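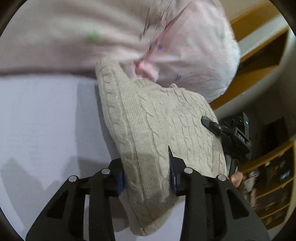 Pre-acceptance checklist, hand-held gripper pair, trial kit from Fasteder
Site: Wollora test apartment, bedroom
Inspector: Antonina Hnatiuk
Second reader: Oleksandra Antoniuk
Date of inspection: 5 Jun 2023
Task set used: garment folding, heavy knits

Ratings are OK, OK with comment, FIX, or N/A. A FIX item has to be closed before the kit goes out to home users. Comments are by AH unless initialed.

1. Jaws and linkage

1.1 Jaws open and close through full travel without sticking. OK.
1.2 Pivot pins seated, no side play. OK with comment. Left unit has slight play at the outer joint. Within the supplier's limit, but check it again at the next service.
1.3 Inner pads fully bonded, no lifted corners. OK.
1.4 No sharp edges where fabric runs. FIX. The thin fingertip is pointed enough to go through an open cable stitch. We got two snags on the cream sweater, both at the ribbing. No broken yarn. Fasteder has a blunter tip on its parts list and we want it as the standard fit.
1.5 Cutouts in the outer arms clear of fingers in normal grip. OK with comment. My hand stays well back. Josée Sawatzky has longer fingers and could touch the linkage with her index finger if she reached for it. Add a line to the user sheet.
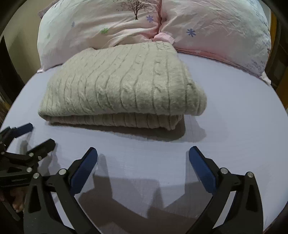
1.6 Pads hold a thick folded knit without slipping. OK with comment. Fine up to three layers. At four the bundle has to be supported from underneath with the second gripper.
1.7 Pads leave no marks on light fabric. OK. Checked on cream knit and on the bed sheet under a lamp.

2. Housing and power

2.1 Housing screws tight. OK. All retorqued before start.
2.2 Status light visible to the operator during work. OK with comment. It is easy to see on the opposite hand and hard to see on your own when the wrist is turned in. JS asks for a beep at low battery.
2.3 Surface temperature after continuous use. OK. Measured after 48 minutes. Warm at the back, no complaint.
2.4 Battery door latches with one hand. FIX. Ours needed two hands and a thumbnail.
2.5 Charger label legible and matches the battery. OK.

3. Operator

3.1 Long hair tied back or under a cap. FIX (procedure). The work is done leaning over the bed and hair falls forward. The supplier's sheet doesn't mention hair at all. Put it on page one.
3.2 Sleeves close fitting or rolled. FIX (procedure). Same reason, loose cuffs get near the linkage.
3.3 Rings and bracelets off. OK.
3.4 Working height. OK with comment. A bed is too low for long sessions. My back was sore by the end of the second set. Limit bed work to 20 minutes and then change to the table.
3.5 Break schedule posted. N/A, single inspector.

4. Work area

4.1 Surface flat, sheet pulled tight. OK.
4.2 Floor clear on the operator's side. OK.
4.3 Furniture far enough away that the housing does not hit it on a wide swing. OK with comment. The wood furniture on the right side is close. No contact, but I was careful. A careless swing would probably reach it.
4.4 Lighting. OK with comment. The grippers put heavy shadows on a white sheet. Shevchuk's notes from December asked for a second lamp across the bed and I agree.

5. Paperwork

5.1 Manual supplied in English. OK.
5.2 Service interval stated. OK. 3000 cycles or 16 weeks, whichever comes first. There is no cycle counter on the unit, so in practice it will be the weeks.
5.3 Spare pads included. FIX. Listed on the packing slip, not in the case. Kanokwan Kaewkla has written to Fasteder.

Result: not accepted yet. Open items 1.4, 2.4, 3.1, 3.2, 5.3.

OA comment: agree with all of the above except 2.4, which I would rate OK with comment. I could close the door one-handed once I had done it a few times. Leave it as FIX until we hear from the supplier.

Copy to E. Weidemann for the purchase file.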